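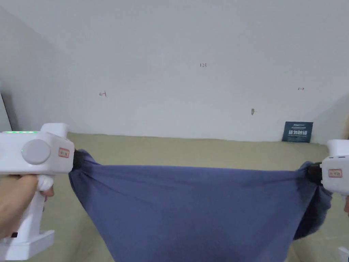 Laundry and linen room, monthly check, February
Checked by Guilan Zhong, Desen House
I do like to begin with the cloths, as they get handled more than anything else we own and a tired one soon lets you down on a wet draining board. Every cloth gets pulled out sideways by both ends, like the blue one at the white wall, and given a good long look from end to end for thin patches, pulled threads and hems coming away. Please don't rush this bit, even when the pile is a tall one!

1. Cloths checked for wear: Done. 114 looked over, 3 put in the rag bag (all three had gone at the hem, poor things).

2. Folding surface clear and wiped down: Done. Lovely and tidy, thank you to whoever stayed on.

3. Walkway at least 900 mm wide: Done, though the Orov trolley had to be wheeled back again. It lives by the door.

4. Shelves firm, nothing heavy up high: Not quite. Shelf 8 has a wobble on the left, so light things only until the bracket is seen to.

5. Detergents closed and labelled: Done, apart from one Vutier bottle with its label peeling. I've written it a new one.

6. Lights and switches: All working.

Next check to include the bracket on shelf 8.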